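About Flarimley

Hi, I'm Karlijn Cuypers, and Flarimley is my little bed and breakfast at the top end of Cerkton. If you've rung to book, you've already spoken to me. If you've emailed at two in the morning, you've spoken to Florian, who sleeps badly and likes typing.

We get asked how we ended up doing this, usually over the second pot of tea, so I've written it down.

I grew up in a house where somebody was always staying. Cousins, Dad's mates from the shearing, a piano tuner who came for the weekend and left in January. Mum kept spare sheets in the hall cupboard and never asked how long. I went off and worked in insurance for eight years, first in claims and then in a job I still can't explain, and the whole time I lived in a flat with one bedroom and nowhere to put anyone. It drove me up the wall!

Florian Haslinger and I met at a night class in upholstery. He was re-covering a dining chair, and I was making a terrible mess of a footstool (we've still got it, it's in the sunroom, please don't sit on it). He'd been a baker since he left school and was sick of the hours, so naturally he now gets up at five to make breakfast for strangers.

The house belonged to the Verbruggen family before us and had been empty a good while. Half the verandah was held up by a wisteria. We had the stumps redone, then the wiring, then the stumps again at the back because the first bloke had skipped a few. I did the tiling in the main bathroom myself and I'd ask you not to look too closely behind the door. The colour in the hallway was meant to be cream and came out more like custard, and by the time it dried we'd both got fond of it.

There are five guest rooms. Each one is named after an apple because there are old trees down the back, and Florian wanted a theme and I'd run out of arguments. None of the furniture matches. Most of it came from clearing sales, and the bedding is whatever I've fallen for over the years, with a proper warm blanket on top of the doona because Cerkton nights get nippy, even in summer. 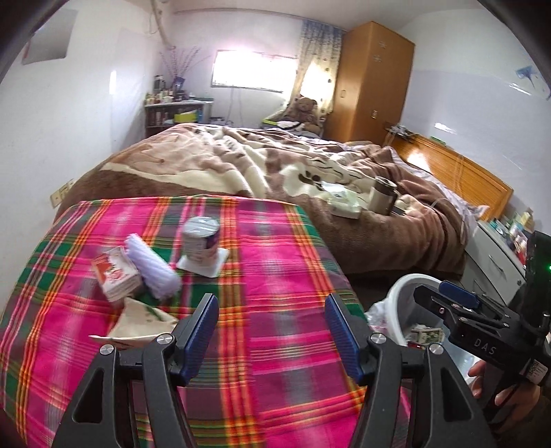
A pink plaid blanket over one of our patterned comforters.

Breakfast is from seven until half past nine, later if you ask nicely the night before. Florian does the bread and the fruit buns, and I do eggs and anything that involves a frying pan. The marmalade comes from our neighbours at Amora, who run the nursery next door and have more citrus than they know what to do with. You can buy a jar at the front desk for $8. If you're vegan or coeliac or just fussy, tell us when you book and we'll sort you out – Florian's gluten-free loaf took him a whole winter and he's very keen for people to try it.

A few things people like to know. We don't have a lift, though there's one ground-floor room with a wide doorway and a step-free shower. The wi-fi is good at the front of the house and hopeless at the back. Kids are welcome and there's a cupboard of board games, most of them with all their pieces. Dogs can stay in the ground-floor room if they're happy to sleep on the floor, and we'd rather they didn't meet the chooks.

We don't do dinners anymore. We tried it for our first year and I was asleep on my feet by August. The pub does a decent schnitzel, the Thai place on the corner is better than you'd expect in a town this size, and there's a barbecue under the pergola that guests can use any time. Leave the tongs where you found them, please.

You'll find us at 317 Orchard Road, the white gate after the bend. The driveway is steeper than it looks, so if you're towing a van, stop at the bottom and give us a yell and Florian will come down and wave his arms about. Check-in is from two in the afternoon. If you're going to be late, send me a text and I'll leave the porch light on and your key in the blue pot by the door.

Karlijn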